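Groltau Community Print Shop
Second progress report to the Imhof Fund
Prepared by Annelies Ruchti, shop coordinator

Last updated: November
4 comments | 8 shares

Dear Regula,

You asked for a report that was shorter than the last one and contained fewer adjectives. I have done my best on both counts.

The main news is that the evening classes are running. We planned for one beginner group in letterpress and ended up with two, mainly because Pirmin Zaugg mentioned the course to his choir and choirs, as a rule, do things together. The second group meets at 7 p.m. and is noticeably louder than the first. Both have finished their alphabet sheets and moved on to greeting cards, and we now own more cards saying "Happy Birtday" than any shop could hope to sell.

The Ludby press, which took up most of your first payment, was delivered in one piece and through the correct door. It then sat under a blanket for 8 weeks while we waited for a set of rollers. The supplier sent the wrong size, apologized, and sent the wrong size again. Edvin Solheim finally drove over to Mitow and came back with a used set that fits. They cost less than the new ones would have, so the equipment line is slightly under budget. I would like to call this good planning.

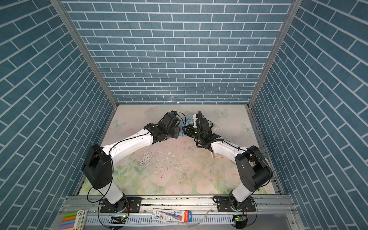 On the paper side, prices went up again in spring. We switched the classes to a plainer stock and kept the cotton sheets for paid orders. One student wrote to complain that her wedding invitations felt "like a tax form," and we let her have the cotton. Everyone else has adapted.

Money. Of the 4,000 you released for the teaching year, most has gone where we said it would: tutor fees, ink, paper, and type to replace the lowercase e's, which vanish at a rate I can't explain. The heating line is overspent. I wrote in the application that the building "holds its warmth well," a phrase I borrowed from the landlord. It will be more expensive next year and I have budgeted for that in the attached sheet, under the landlord's name.

The school visits are behind. We promised 4 and have managed 2. The first went well apart from a question about whether the apprentices were paid in sandwiches. The second was cut short by a fire drill that turned out to be theirs and not ours. The remaining visits are agreed in principle with the same teacher, who answers email about as often as I do my filing. If they slip past the end of the grant year, I would ask you to let us carry them over.

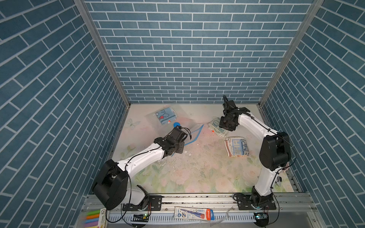 Blue brick-patterned walls and a floral floor mat.

Luzius Hämmerli has started on the type catalog. You will recall that the collection came to us in unlabeled drawers, and that I described sorting it as a job for a few weekends. Luzius has asked me to withdraw that sentence. He is on the third cabinet, has found a lovely run of wood type under somebody's old lunch order, and no longer takes my calls before noon. A first printed specimen sheet should be ready with the next report -- I have told him so, and he did not say no.

Before then we need two decisions from you: whether the unspent equipment money can go toward the heating, and whether the fund's logo has to appear in its official green. We can mix a green. It will be near the official one on most days.

With thanks,
Annelies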